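Home / Workshop / Care and Storage / Keeping Steel Tools Free of Rust

Keeping Steel Tools Free of Rust
Posted 12/06/2018 by Heledd Parry

Bare steel rusts when the air against it holds enough moisture. In an unheated garage the worst period is a warm, damp spell after a cold one. The steel stays cold, the air warms up, and water settles on the metal in a film too thin to see. Plane soles, saw tables, chisels and drill bits show it first.

Storage

Keep relative humidity under 50 percent where tools are stored. A cheap dial gauge will drift, so check it once a year against a second gauge. Closed drawers hold a steadier level than open shelves. Line them with plain cotton cloth. Foam holds water and marks the steel in the shape of its cells.

Silica gel works in a closed box and does very little in an open cabinet. One 25 gram packet is enough for a small tool chest. The refillable kind can be dried in an oven if the maker allows it; follow the temperature and time printed on the canister.

Do not store tools in the leather sheaths they came in. Tanning salts attack the edge.

Light rust

Remove orange bloom with a fine abrasive pad and a few drops of light oil. Rub in one direction, along the grain of the grinding marks. Wipe with a clean rag and repeat until the rag stays clean. For a flat surface, back the pad with a wood block so that the edges are not rounded over.

If the bloom has left gray spots, start with 180 grit paper on the block and finish with the pad. The spots may remain as a stain. A stain does no harm on a saw table. On the flat back of a chisel it should be worked out near the edge and can be ignored farther up.

Heavy rust

Soak small parts in white vinegar and check them every few hours. Take out any brass or aluminum pieces first. When the scale brushes off, rinse in water with a spoonful of baking soda, dry at once with a rag, and warm the part with a hair dryer. Oil it while it is still warm. Parts left bare at this stage will turn orange within the hour.

Toothed and ridged parts

Flat wiping misses the notches between teeth. Use a stiff nylon brush, then a pipe cleaner dipped in oil, and blot the excess. Oil left in a notch collects dust and sets into a brown paste.

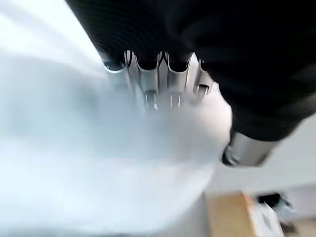
Pointed metal teeth with scalloped notches between them.

Oil or wax

Oil is better for threads, hinges and anything that moves. Paste wax is better for flat surfaces that touch wood, where oil would stain the work. Apply wax thinly, let it haze, and buff. Renew it every spring and again in July if the shop is not air conditioned.

Keep oily rags in a lidded metal can or spread them flat outdoors to dry.

Filed under: hand tools, rust, storage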